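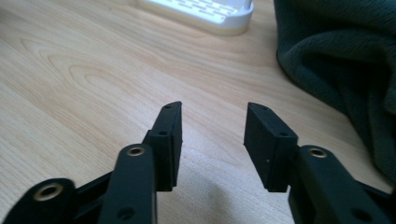
Fig. 4.1 A wooden desk surface with light, maple-like grain.

Chapter 4
What a Desk Top Can Tell You

Furniture sellers like to talk about grain. A catalogue will promise "character", or say that the figure of the wood proves its quality. This chapter asks you to doubt most of that. Grain is worth learning to read, but it answers fewer questions than the catalogues claim.

Look at the long curved streaks in Fig. 4.1, and at the tighter oval swirls on the left. Patterns of this sort are common where a log has been cut, or peeled, at a shallow angle to its growth rings. So much we can say with fair confidence. Can we name the tree? Many pale woods look alike once they have been sanded and finished, and a stain can make one pass for another. Can we say whether the top is solid all the way through? Not from the face. For that you need the edges and the underside, and a buyer in a showroom seldom crawls under a desk.

The trade does not always help. The Mikkelsen catalogue for January listed 60 desks and used the word "natural" on nearly every page, without once saying what it meant. A rival range, Tramimo, was sold as "real wood feel". Read that phrase twice. It makes no promise about what the desk is made of.

Nor does a handsome surface tell you how a desk will wear. In the Kirnaswood survey, 1233 owners were asked what had gone wrong with theirs. Loose joints and sticking drawers came up far more often than any complaint about the top, yet the top was what most of them had looked at before paying.

Section 4.1 deals with how boards are cut. Section 4.2 turns to edges, where the evidence is better. Before you start, find a desk at home or at school and write down what you think it is made of. Keep the note. You will need it for the exercise at the end of Section 4.2.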